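Drumen recalls 3173 bench scales after drift found in load cell batch

14 Dec 2025

Drumen has begun a recall of 3173 bench scales sold to small food producers, seed merchants and post rooms, after checks in November found that the zero point on some units drifts during a working day. The recall covers the Skonach model only, in the 9 kg version. Larger scales in the same range use a different load cell and are not affected.

The fault was first reported by Nic Aodha, a packing firm that weighs dried herbs for mail order. Its staff noted that the same check weight gave a higher reading in the afternoon than at opening. Drumen tested 241 returned units and traced the drift to the adhesive that bonds the strain gauge to the load cell body. In the affected batch the adhesive was cured for too short a time, and it creeps slightly under constant load.

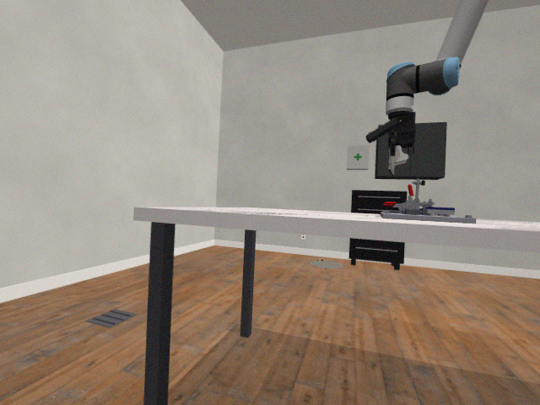 How can an owner tell whether a scale is part of the recall?

The batch code is on the label under the weighing pan, after the serial number. Codes ending in K or L are included. Scales with any other ending left the factory with a different adhesive lot and can stay in use.

The size of the error depends on how the scale is used. A unit that is loaded briefly and then cleared may show no drift at all. A unit that carries a tray or a tub from morning to evening can read up to 4 g high by the end of the day. For a 1000 g pack the difference is small, but it is outside the tolerance given on the data sheet, and it is large enough to matter for spice and seed packs. Pressing the zero key removes the error for a short time only — the reading begins to move again once the load is back on.

Drumen advises owners of affected scales to stop using them for goods sold by weight. They may still be used for rough portioning, provided the pan is left empty between jobs and the zero is checked before each one. The scale should not be opened, as this breaks the calibration seal.
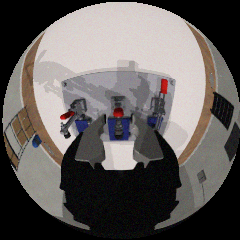 Repairs are being handled by Talleo, which holds the service contract for the range. Each scale will be fitted with a new load cell, recalibrated at three points and sealed again. Turnaround is given as nine working days from receipt. Shipping is paid in both directions, and owners who no longer have the original carton can ask for one with the return label. A new calibration certificate is included with every repaired unit.

Owners who would prefer a refund can request one until the end of the recall period, with proof of purchase. Scales bought secondhand qualify for repair but not for a refund.

Roughly a third of the recalled units went through resellers, and Drumen does not hold contact details for those buyers. Resellers have been sent a notice to pass on. The full list of batch codes and the return form are on the support page for the Skonach, under Service Notices. Scales made after the curing time was corrected carry a green dot beside the batch code.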